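Robots at the Meal Factory

Have you ever eaten a meal that came in a shiny foil tray? Maybe it was on a plane, or at a school lunch, or from the freezer at home. Someone had to put the food in that tray. For a long time that someone was always a person. Now, in some places, part of the job is done by a robot.

This page is about one of those places. It is a kitchen called Gradow, in the town of Purnham. Gradow makes meals for hospitals and for older people who have trouble cooking. It fills more than 4,000 trays a day.

What was the job like before?

The workers at Gradow stand along a moving belt. Empty trays come down the belt, and each worker adds one thing. One person adds the rice, the next adds the carrots, the next adds the sauce, and so on until the tray is full. At the end a machine presses on a lid.

This kind of work is called line work. It is harder than it sounds. You stand in one spot for hours. The room is kept cold so the food stays safe to eat, and your fingers get stiff. You make the same small move with the same arm again and again. After a few years many line workers have sore shoulders or sore wrists.

It is also hard to keep your mind on it. People talk and sing to make the time go by, but the belt does not stop for the end of a story.

What does the robot do?

Gradow now has robot arms at four spots on its line. An arm is bolted to a stand and has joints that bend, a bit like your shoulder, elbow and wrist. At the end of the arm is a gripper. A gripper is the robot's hand. Most of the ones at Gradow have only two fingers, and the fingers are straight and stiff. They open and they close.

Near the gripper there is a small camera. The camera sends pictures to a computer, and the computer tries to work out where things are. Where is the tray? Is there food in it yet? Then it tells the arm how to move.

The arms lift trays, turn them the right way around, and move them from one place to another. Some of them pick up single pieces of food.

Why is a foil tray hard for a robot?

Try this at home. Take a piece of aluminum foil, crumple it a little, and flatten it out again. Now hold it under a lamp and tilt it. Bright spots jump around, and some parts look white. If you put something red on it, you will see red in the foil too.

You know that the bright spot is just light, and that the red in the foil is only a reflection. You have looked at shiny things all your life. A computer has to learn this, and it learns from pictures. People show it the same kind of tray over and over, in different places and with different things inside. It takes a lot of them. At Gradow the first set had 1,000 pictures, and that was only a start.

Foil is also soft. If the gripper squeezes too hard, the tray bends and the food spills. If it does not squeeze hard enough, the tray slips. You can feel that with your fingertips without thinking about it. A stiff robot finger does not feel much at all unless it is given a sensor, a part that measures how hard it is pushing.

What happened to the workers?

This is the question most people ask first, and it is a fair one. When a machine does part of a job, the people who did that part need something else to do.

Before the arms came, 152 people worked on the line at Gradow. Now there are 124. Some of the others moved to different jobs in the same building, like cooking or packing the trucks. Some retired. A few left and found work somewhere else, and not all of them wanted to go. That part was hard, and people who worked there still talk about it.

For the people who stayed, the work changed. Several of them are now robot tenders. A tender watches two or more arms, clears away bent trays, cleans the grippers, and stops the arm when something goes wrong. Tenders had to take a six-week class. They learned how to read the screen, how to change a worn finger, and how to move the arm by hand safely.

Some tenders like the new job better. Their shoulders do not hurt as much, and they get to walk around. Others miss the old line. There were more people to talk to, and the arms make a humming noise that you hear all day.

What can people still do better?

Plenty of things. A person can tell when a carrot smells wrong. A person can see that two trays are stuck together and pull them apart without being taught. If the menu changes in the morning, a person can be told about it in one sentence. The robot may need new pictures and some days of practice.

Keeping safe

The arms have a yellow line painted on the floor around them. If someone steps over it, the arm slows down or stops. Each stand has a big red button too, and anyone in the room is allowed to press it.

Words to know

Automation: using machines to do work that people used to do.
Gripper: the part of a robot that holds things.
Reflection: light bouncing off a surface, so that you see a color or a shape in it.
Sensor: a part that measures something, like light or pushing.
Tender: a worker who looks after a machine. 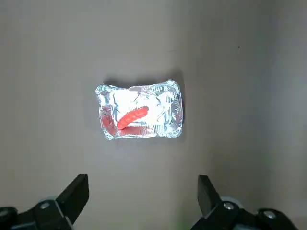 A gripper, wide open, near a foil tray. Look for the red color in the shiny sides.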